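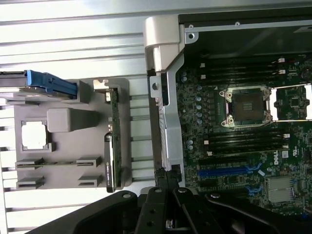 The Spotter's Chair: How Statistics Reach a Basketball Commentary

By Mwanahawa Mrema

A regional basketball commentary team at Hilline has three seats. The play-by-play caller takes the middle one and the analyst sits to the left. The third belongs to the statistics spotter, who never speaks on air and whose work accounts for most of the numbers the audience hears.

I spent part of November with the Hilline crew covering the Gandar women's side at home. The job is poorly documented. There is no standard manual and the training is mostly done by sitting beside someone who already does it.

Preparation

The spotter's work begins the day before tip-off with a document called the board. At Hilline it is a single sheet of A3, folded once, with the home squad on the left and the visitors on the right. Each player has a box. Inside the box are the shirt number, position, height, minutes per game, shooting splits for the last seven games, and one line of free text. The free text is limited to 13 words. Anything longer cannot be read aloud in the gap between a made basket and the inbound pass.

Names are checked by telephone with the club's media office and written out by sound underneath the printed spelling. Stress is marked with a capital. Players who have changed clubs mid-season get a small triangle, which tells the caller that the season totals combine two teams and should not be quoted as a Gandar figure.

Milestones go along the bottom edge. For the game I watched, the Gandar point guard was on 996 career assists. The spotter had drafted two versions of the line that would be used if she reached a thousand: one for live play and one for a timeout. Both had been cleared with the league's records desk, as an earlier season's box scores had been corrected after publication and the club's own total was different.

During play

Hilline's spotters work with hand signals and cards. Talkback is available, but the callers dislike a voice in the ear while the ball is live, and it is reserved for the producer. A card is slid into the lit area in front of the caller. If the caller does not pick it up within two possessions it is withdrawn, on the grounds that the number has probably changed.

Live figures come from the courtside scorers through a feed called Cusedance. The feed is fast on points and fouls and slower on rebounds, where the scorer may wait for a second opinion before crediting a tip. Spotters therefore keep their own tally of rebounds in pencil and compare the two at each stoppage. Where they differ, the feed is quoted and the pencil figure is kept back.

Runs are the item most often got wrong. A run is counted from the opponent's last point, including free throws, and ends on the opponent's next. Callers remember the start of a run from the moment it became interesting, which is later. The spotter writes the score at which the run began on the card itself so that the sum can be checked on air.

Plus-minus is used sparingly. Over a single game it says more about who shared the floor than about the player, and the house guidance is to pair it with a line-up or leave it out.

The analyst's share

Analysts need different material. The Gandar analyst, a former guard at Brito, asks for shot location and very little else. Her board has the shooting splits removed and replaced with a small half-court for every player, shaded by hand in two colours. She marks it herself during the first quarter - mostly ticks, with an occasional arrow - and by half-time it is the only sheet on the desk that nobody but its owner can read.

At the interval the spotter has the length of one advertising break to produce the half-time panel. Four lines go to the graphics operator: field goals, points in the paint, turnovers and bench scoring. The order is fixed. A fifth line may be swapped in if the analyst intends to talk about it, and the request has to arrive before the second-quarter buzzer.

Getting in

Most of Hilline's spotters started as table officials in junior leagues. The scorer's qualification is useful because it teaches the definitions, in particular what does and does not count as an assist. Pay is per game, with a separate fee for the board. Several of the women now calling matches in the region held the third seat first, usually for two or three seasons, and moved across when a caller was unavailable at short notice.

The Gandar guard finished with three assists. The card for a thousand went back in the folder for the next home game.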